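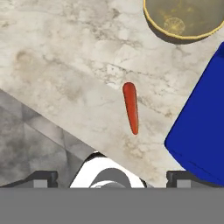

Gripper trials: where we are

February 11, 2021

Birnow say their new two-finger gripper "handles produce out of the box". We have had one in the simulator since last month, and I would like to slow down the talk of ordering a pair in March.

The test is a kitchen counter with a carrot on it, a bowl further back and something big and blue off to the right. The arm has to close on the carrot, lift it and put it in the bowl. Abrehet Teshome ran it 191 times with the Birnow fingers and then the same again with our old Narkard set. The Birnow came out ahead by 12 successful lifts. Amanuel Hadgu thinks that settles it. I don't.

For one thing, the carrot lies nearly in line with the wrist, pointed end towards us, with bare marble all round it. The fingers start wide open on either side. Almost anything with two flat pads ought to manage that. When Ka-ming Kuo turned the carrot sideways for a short run of 11, the lead went away, and I have yet to hear a good explanation.

Then there is friction. The simulated pads use the value Birnow sent us, and we have not measured it ourselves. A real carrot may be damp, or muddy, or bent. Ours is the same smooth carrot every time - it has no weight problems and never rolls off the counter.

I will give them the wrist view. The white housing is low and the camera looks over it to the counter between the fingers, which our Hulby mount never allowed. Tsehay Alemayehu reckons this alone saved her 2 days of fiddling with the approach.

Before any money is spent I want the sideways runs done properly, the blue thing moved in closer so that the right finger has to avoid it, and a loan unit on the bench with vegetables from the canteen. Amanuel Negash has written to Birnow about the loan. No reply so far. Anyone who wants to add an object to the list should send it to him.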